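Open Day at the Tristalex Workshop, Berna
25 April 2019

Tristalex opened its Berna workshop to visitors this week, and I went to see whether a machine can do a household chore yet. Signing in took longer than it should have, and the coffee ran out before the first talk. There were 82 names on the sheet when I added mine.

The company works on two-armed robots for cleaning and tidying. The first talk covered the Wovero project, which began last August with one task, clearing a table. Sweeping came later. The speaker said sweeping is harder than it sounds, as the two arms have different jobs and have to meet in the right place. If the dustpan is tilted too far, the dirt never gets in. If the broom is pushed too hard, it goes over the top.

After the talk we were let into the work area in small groups.

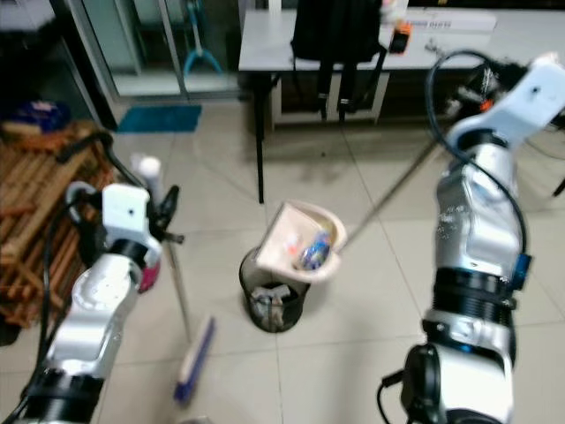
I asked how long a floor takes. The answer was that it depends on what is on it. Wrappers and paper scraps are the easy part, being light and easy to pick out against a plain tile. Fine dust is a problem, and so is anything wet. Emptying the dustpan has its own difficulties. The arm has to stop over the opening and tip at the right angle, and a light wrapper can stick to the plastic.

According to the handout, the team has logged 2000 practice runs of the sweeping task. It gives no success rate. I asked for one and was told it would be published with the next report.

The second talk was by a visitor from Mohmand, a firm that fits out small stores. Its interest is in closing-time work: sweeping behind the counter, emptying bins, wiping shelves. The talk was short on detail and did not mention price, so I can't say what a shop would pay.

My own view is that a shop floor with few obstacles will come before a kitchen. A person would do the same job in a minute or two and would also move the chair out of the way. I would still like to see the machine again in a year.

The workshop is a ten-minute walk from the station. Parking is limited to two spaces at the front, and both were taken when I arrived.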